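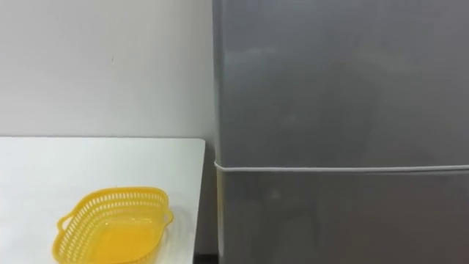
pruddale_dad
Question on the tooth fairy and consistency. Our eldest is nine and worked it out in May. Our youngest is five, has a wobbly lower incisor and fully believes. The eldest wants to tell her before the first one comes out. So far I've asked him to hold off. We had this talk in the kitchen, and I doubt much went in. Do you set a rule, or leave it to the older child?

S. Ocampo
Set a rule. The older one keeps quiet until the younger asks a direct question, then sends her to a parent. It worked for all 3 of ours.

Brimel
Disagree. That makes a nine-year-old responsible for your story. If she asks him, he should be allowed to answer truthfully.

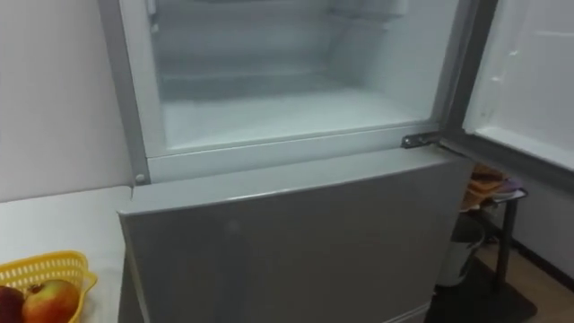 Princess Soriano
I'm with Brimel on the principle but not the method. A five-year-old can be told it is a game and still enjoy it. We said so from the first tooth — coin under the pillow, note in tiny writing, no claim that anyone flew in. No complaints yet.

S. Ocampo
Then it's a payment scheme with a note attached. The belief is the point at that age.

pruddale_dad
He has now offered to write the notes himself. Does that count as lying under Brimel's rule?

Brimel
Depends what he signs them as.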